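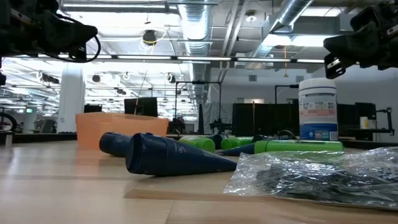 Last revised 02/09/2019. Applies to oil-finished wooden tabletops only. Lacquered and painted tops need a different procedure.

# Re-oiling a Wooden Tabletop

An oil finish wears thin where the table is used most. The usual signs are a dull, pale surface and water drops that soak in when they should bead. Put a few drops of water on the area you use most and wait two minutes. If the wood darkens under the drops, the top is due for oil.

## Materials

- Dernley hardwax oil, clear or natural
- Sandpaper, 180 and 240 grit
- Sanding block with a cork or felt face
- Skinico white pads, or any non-abrasive nylon pad
- Lint-free cotton cloths
- Vacuum with a brush head
- Nitrile gloves
- Metal container with a lid, filled with water

The clear version adds a slight amber tone. The natural version holds back that tone with a small amount of white pigment, and it can look chalky on dark woods. Test either one on the underside first.

## Preparation

1. Clear the table and wipe it with a damp cloth and a little dish soap. Wipe again with plain water. Let it dry overnight.
2. Sand with 180 grit, along the grain, using even pressure. Keep the block flat near the edges — tilting it rounds them over.
3. Where boards meet, sand across the seam in the direction of the grain and do not stop on it. Glue residue at a seam will resist the oil and show as a shiny line.
4. Repeat with 240 grit. Do not go finer. A polished surface takes up less oil.
5. Vacuum the top, then wipe with a dry cloth.

Water rings that survive the 240 grit pass can be sanded locally at 180, then blended outward. Black stains are usually iron reacting with tannin and will not sand out easily. Treat these with oxalic acid before oiling, following the label.

## First coat

Stir the oil; do not shake it. Keep the room at or above 20 °C. Pour a small amount on the wood and spread it with the white pad, working in strips the full length of the table. The coat should look wet and even, with no pooling.

Wait 15 minutes, then wipe off everything that has not soaked in. Oil left standing dries sticky and has to be sanded off.

## Second coat

Leave the first coat overnight. Rub lightly with a clean, dry pad, remove the dust, and apply the second coat with half as much oil. Wipe off as before. Prellen maintenance oil can be used for this coat, but it gives a lower sheen — use it on the whole top or not at all.

## Curing

Light use is fine after almost 72 hours. Keep water, hot dishes and tablecloths off the surface for two weeks.

## Disposal

Oil-soaked cloths can catch fire without a flame. Put them in the water-filled container as soon as you finish, and close the lid. Do not leave them folded or in a pile.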